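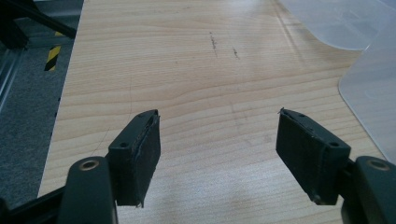 Gillespie McIver asked under my last post why we don't drive the arm with a joystick and skip the hand tool. We did that first, so I'll go through it.

With remote control I was getting 4 good demos of the lid task in an hour. My hands knew what to do and the arm was always a beat behind them. I kept overshooting, stopping, backing up. All of that ends up in the recording and the policy learns the stopping too.

With the hand-held gripper I just do the task. Squeeze, lift, put down, open. We have 711 demos of the lid task now, all done by hand, and I did most of them at one table in July.

It has its own problems. You can move your wrist in ways the arm can't. Ailsa Leckie went through the first batch and threw out every run where I'd twisted too far. I now keep my elbow in and go slower than feels natural.

The pads matter more than I expected. These are looking ragged along the edges. I want a fresh pair on before the next batch — and the same kind on the arm, or the grip won't match what I showed it.

Start every run with the fingers wide open. I forgot this for a whole morning and had to redo it.

Morven Gourlay still uses remote control for the drawer task at Stininard, because she wants the real arm's limits in the data from the start. Fair enough. It's slower but she throws almost nothing away.

Next up is the same task on a different table. I'll post how it goes, good or bad.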